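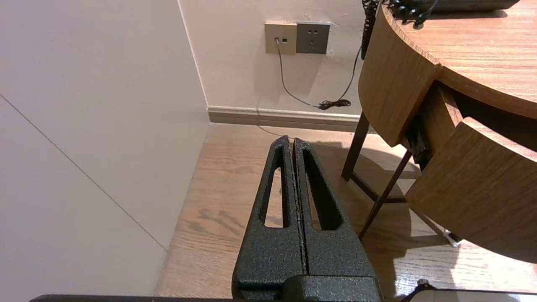
Words: Staff writer, Flurnside

We use cookies to remember your reading preferences. Accept all | Manage settings

Ask a robot arm to pick a mug off a clean bench and it will probably do fine. Ask it to reach under a table, past a chair, toward a cable that runs down a wall, and things get interesting very fast. The camera on its wrist sees a slice of wood, a bit of baseboard and a lot of its own fingers. A second later it sees something else, and the cable has dropped out of view.

Flostow, a small robotics lab in Flurnside, has spent the last two years on exactly this kind of reaching, and its new method, Edero, is one of the most enjoyable pieces of robotics research I've come across in a long while. The idea is simple enough to explain over coffee. Most arms that learn from examples decide what to do next by looking at what the camera shows right now. Edero also keeps a rough sketch of what the camera showed a moment ago, and it moves that sketch along as the wrist moves. If the edge of a table slid out of view on the right, the arm still knows there is an edge on the right.

What I love is how the method gets its sense of scale. The fingers are always in the picture, always the same size, always in the same spot. Many teams mask them out as clutter. Flostow does the opposite and treats them as a ruler the robot carries everywhere. When a table leg slips behind a fingertip, that tells the system which one is closer. When the floor shows through the slot in a finger, that is a sliver of extra view, and Edero uses it (a tiny amount of information, but the team's own tests suggest it helps most in tight spots, where there isn't much else to go on).

Training took 400 demonstrations, all of them recorded by people guiding the arm by hand. They were gathered in 12 rooms, and the rooms were left as they were: chairs pushed in, cords hanging where they hung, light coming from wherever it came from. Then the lab set up a trial it calls Nyarko, a list of 33 reaching tasks in places the arm had never been. Some are easy, like touching a socket plate on an open wall. Others are nasty. One asks for a fingertip on the underside of a tabletop, at a point that can't be seen until the arm is nearly there.

Edero finished 80 percent of its attempts across the list. The same network with the memory switched off did clearly worse, and the gap was widest on the tasks where the target went out of view partway through. On the easy tasks there was hardly any gap at all, and I was glad to see the lab print that result right next to the good one.

Curved furniture turned out to be the toughest test. A straight table edge gives the system a line to follow, and it looks much the same as you travel along it. A round edge keeps changing direction, and from below, up close, it can fill most of the view with nothing but grain. Bright lights make it worse. A lamp facing the camera turns the fingers into dark shapes and wipes out the texture the system would like to track. In early versions the arm would stop dead under a light and wait - for what, it couldn't say. The current version leans harder on its memory when the view gets too bright, and it slows down until it has something to go on again.

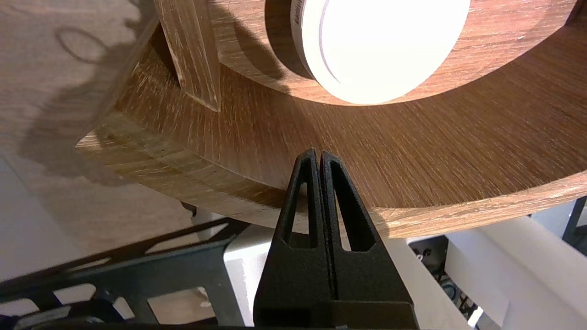 Why not just put a second camera on a stand?

A fixed camera often can't see under or behind furniture, and it has to be set up again whenever the robot moves to a new room. Keeping everything on the wrist means the arm carries the only view it needs, though it has less to look at in any one moment.

There are limits, and they aren't small. The memory lasts a few seconds, so a long reach with several turns can still leave the arm lost. It also assumes that the room holds still. Move a chair while the arm is working and Edero will trust its old sketch for a while before it catches on. Loose cords are a special headache, as they swing when touched and then hang in a new place.

The next round of work goes after that last problem. Flostow wants the sketch to carry a kind of doubt with it, strong for things that bend or dangle and weak for things like walls. Early runs began in February, on a shorter list of tasks, and the lab plans to put the full Nyarko list through the new version once the arm can follow a hanging cord from one end to the other.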